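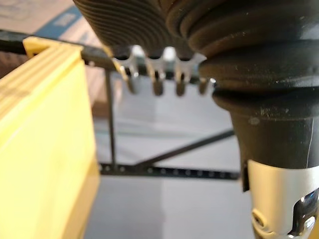 Wurville Robotics Club - Machine Notes

Finger changes on the Trerex gripper

The Trerex gripper is the soft-fingered hand fitted to the arm in the club's handling cell at Wurville. It has ribbed black fingers that bend as they close, and it is used for small parts that a hard jaw would mark or drop. The cell was put together by Farzad Jafarzadeh and Consuelo Pacheco, and its upkeep passed to Jomar Yap in June.

Construction

The ribbed parts sit beside a smooth black wrist housing, with a metal collar below it. A small camera at the wrist looks along the fingers toward the work. Its view takes in the held part and a good deal of the housing, so dust and scratches on the black surface show up in the pictures and are disregarded when a grip is judged.

Grip check

After any finger change the gripper is tested on a metal clip strip with four hooked prongs. The strip is pinched by its upper band, leaving the prongs hanging free. A strip held too far down is released and picked again at the lowest closing pressure. The check is repeated 100 times before the cell goes back into use - a shorter run is allowed if only the camera has been touched.

Upkeep

Fingers are wiped with a damp cloth, working along the grooves, and left to dry in the open position. Solvent is not used. A finger is replaced when a split can be seen between two ribs, or when it no longer straightens fully on release. The air supply is shut off and the line bled before the old finger is pulled from its seat. Screws at the collar are checked by hand at the same time.

The written procedure is by Mahsa Rashti and was last revised on July 27, 2019. Spare fingers are kept with the Talebi fittings, and the older Jarlow set does not fit this hand.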